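Castbridge助成 研究進捗報告
課題名：Horden（家庭内の布製品を対象とした両手操作の学習）
提出日：8/27/23

本報告では、前回の報告以後に行ったデータ収集、前処理の方法、および現時点の学習結果について述べます。予算の執行状況は別紙に記載しましたので、この文書では技術的な内容だけを扱います。

## 1. 今期の目標

申請書に書いたとおり、Hordenの目的は、ロボット本体を家庭に持ち込まないで、人が手に持つ把持器だけを使って操作の実演を集め、その実演から両腕の方策を学習することです。今期は次の三点を目標としました。

- 実際の寝室で、畳んだ衣類と寝具の整理の実演を集めること
- 左右の把持器の軌跡を同じ座標系で復元する前処理を完成させること
- 模様のある布の上で、小さい布製品の把持位置を推定すること

一番目と二番目は達成しました。三番目は途中です。理由は4章に書きます。

## 2. データ収集

収集は8軒の家庭で行いました。作業者は両手に把持器を一つずつ持ち、普段の家事に近い順序で作業をします。こちらからは開始と終了の合図だけを指定し、布の置き方や動かす順序は指定しませんでした。前期の実験では置き方を細かく決めていましたが、その条件で学習した方策は、配置が少し変わると把持の位置が大きくずれました。この反省から、今期は環境の片付けや無地のシーツへの交換をお願いしないことにしました。

収集した実演は全部で639本です。一本の実演は、一つの物を持ち上げてから別の場所に置くまでを単位としています。途中で作業者が手を止めて考えた区間も、削除しないで残しました。後で速度の分布を調べるときに必要になるからです。
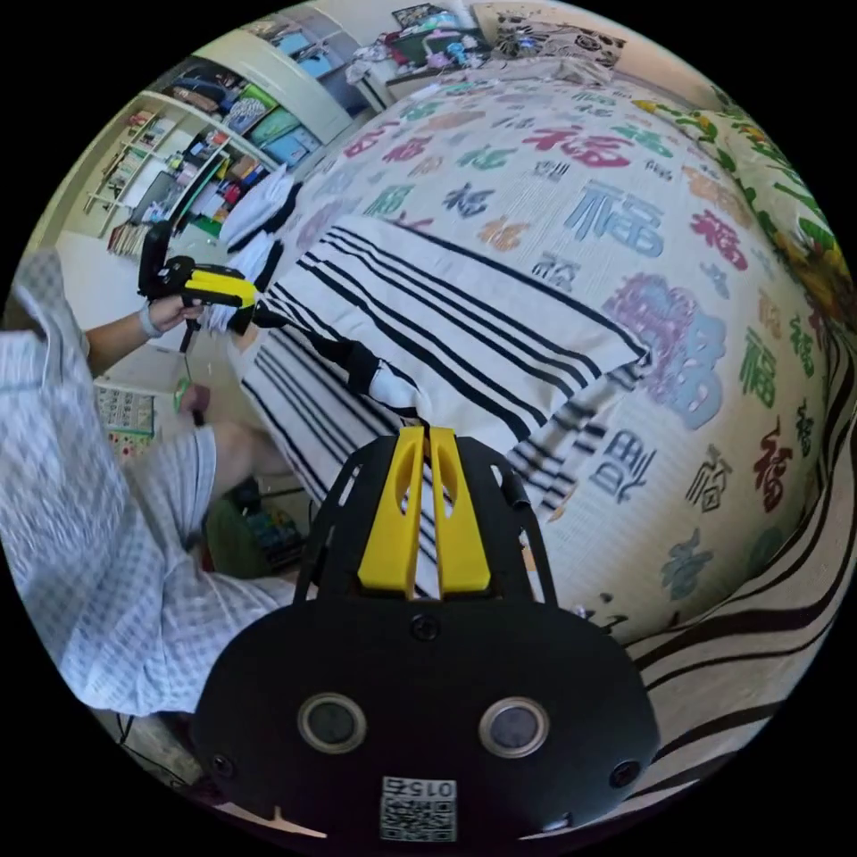

把持位置の推定では、対象物と背景の境界をどのように決めるかが最も難しい問題でした。当初は色の差だけを使う簡単な方法で十分だと考えていましたが、家庭の布は予想より複雑です。黒い縞の入った白い枕の上に、つま先だけが白い黒の靴下が載っている場合、靴下の輪郭と枕の縞の色がほとんど区別できません。しかも下の寝具には色とりどりの「福」の字が全面に入っています。このような配置では、色による方法は縞の一本を靴下の一部と判定しました。現在は、把持器の黄色い指の先端を基準点として使い、指の周辺の領域だけを高い解像度で処理する方法に変更しています。

魚眼レンズの歪みの補正については、全画面を平面に展開する方法と、歪んだ画像をそのまま入力する方法を比較しました。平面に展開すると、端の部分が大きく引き伸ばされ、もう一方の手の情報が使いにくくなります。両手操作では反対側の把持器が画面の端に映ることが多いので、今期の学習ではそのままの画像を入力としました。

## 3. 前処理（Shek）

前処理のプログラムは、内部でShekと呼んでいるものです。前回の報告では片手の軌跡だけを扱っていましたが、今期から両手に対応しました。処理の順序は以下のとおりです。

1. 左右の映像の時刻を合わせる
2. それぞれの映像から、把持器の位置と姿勢の軌跡を推定する
3. 二つの軌跡を同じ座標系に変換する
4. 指の開き幅を映像から計算する
5. 品質の基準を満たさない実演に印を付ける

この中で時間がかかったのは3です。左右の把持器は見ている方向が異なり、片方が布に近づいている間は、共通して見える部分が少なくなります。最初の版では、そのような区間で左右の相対位置が急に飛ぶことがありました。改良版では、反対側の把持器が画面に入った瞬間を探し、そこを拘束として加えます。柄のある寝具は2章で述べたように把持位置の推定には不利ですが、軌跡の推定には有利に働きました。字や模様の角が、安定した特徴点になるためです。 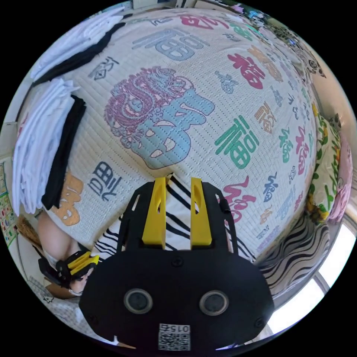 図2　手前が撮影側の把持器、左下がもう一方の手の把持器。寝具の左側に、畳んだ白い衣類の重なりがある。

品質の確認では、639本のうち189本を除外しました。除外の理由で最も多かったのは、左右の時刻合わせの失敗です。次に多かったのは、布が撮影側のレンズを覆い、軌跡が途切れた場合でした。時刻合わせの失敗は収集の手順で防ぐことができると考えています。そのため、開始の合図を音から、両方の把持器の指を同時に二回閉じる動作に変えました。変更後の収集では同じ種類の失敗がまだ出ていませんが、期間が短いので、結論は次の報告で述べたいと思います。

なお、窓が画面に入る位置では、露出が自動で変わり、布の黒い部分の細部が失われることがあります。これは除外の基準には入れていませんが、該当する実演に印を付けて、別に集計できるようにしました。

## 4. 学習の結果

品質の基準を満たした実演から400本を学習に使い、残りを評価のために分けました。評価用の実演は、学習に使っていない家庭のものを優先しています。

折り畳んだ衣類を上から持ち上げる動作では、予測した軌跡は作業者の軌跡とよく一致しました。特に、白い衣類と黒い衣類が重なっている場合、境界がはっきりしているので、指を入れる高さも正しく推定されました。白い衣類だけが重なっているときは、一枚多く取る傾向があります。これは人の実演にも見られる失敗ですが、人はすぐに戻すことができます。方策はまだ戻す動作を学習していません。

縞模様の布については、結果が良くありません。布が曲がると縞の方向も変わり、方策は縞の曲がりを布の端と誤って判断します。縞のある布の上に同じ縞の布が重なる配置では、把持位置の誤差が最も大きくなりました。対策として、時間方向の情報を長く取る方法を試しています。一枚の画像では区別できなくても、把持器が動くと、手前の布と奥の布では見え方の変化が違います。予備的な実験では改善の方向にありますが、計算の量が増え、実時間で動かすにはまだ重いです。

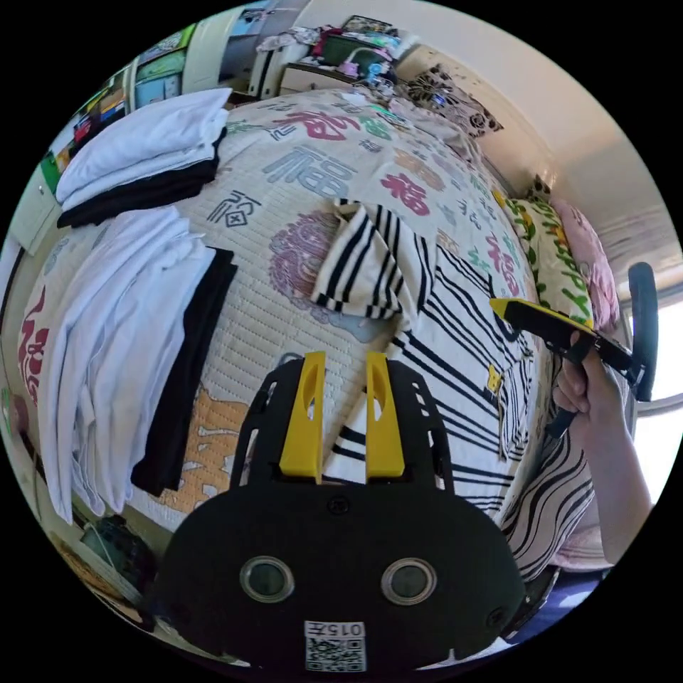 ## 5. 実機での確認

共同研究先のJosevenが管理する両腕ロボットを使い、学習した方策の最初の動作確認を行いました。ロボットの手先には、手持ちの把持器と同じ形の指を取り付けました。形を同じにしたことで、指の開き幅の変換は不要になりました。

確認した動作は、畳んだ衣類を一か所から別の場所へ移すことだけです。無地の台の上では、動作は最後まで安定していました。柄のある寝具の上では、近づく動作までは正しいのですが、把持の直前で手先が小さく振動することがありました。原因として、画像の処理の遅れと、3章で述べた左右の座標の残差の二つを疑っています。切り分けはまだ終わっていません。

また、人の腕は胴体ごと前に傾けて遠くの物を取りますが、Josevenのロボットは台座が固定されています。ベッドの奥にある枕を取る実演は、このままでは再生できません。今期はそのような実演を実機の評価の対象から外しました。学習のデータには残してあります。

## 6. 課題とご相談

次の期の収集は10月に始める予定です。それまでに次の作業を行います。

- 新しい開始の合図を使った手順書を作成し、全ての作業者に配布する
- 縞模様の布を含む実演を追加で集めるための、対象家庭の選定
- Shekの左右の位置合わせについて、残差を自動で記録する機能の追加
- 一枚多く取った場合に戻す動作の実演の収集

二番目の作業について、ご相談があります。申請時の計画では、収集の対象を今期と同じ家庭に限っていました。しかし、評価の信頼性を考えると、新しい家庭を加えるほうが望ましいと判断しています。謝金の合計は、現在の予算の中で調整できます。計画の変更届が必要かどうか、Castbridgeのご担当の方にご確認をお願いいたします。

家庭の映像には私物が多く映りますので、データの公開範囲についても慎重に検討しています。現在は、軌跡と指の開き幅だけを公開し、映像は研究参加機関の中で管理する案が有力です。参加家庭への説明文書は改訂中で、完成次第お送りします。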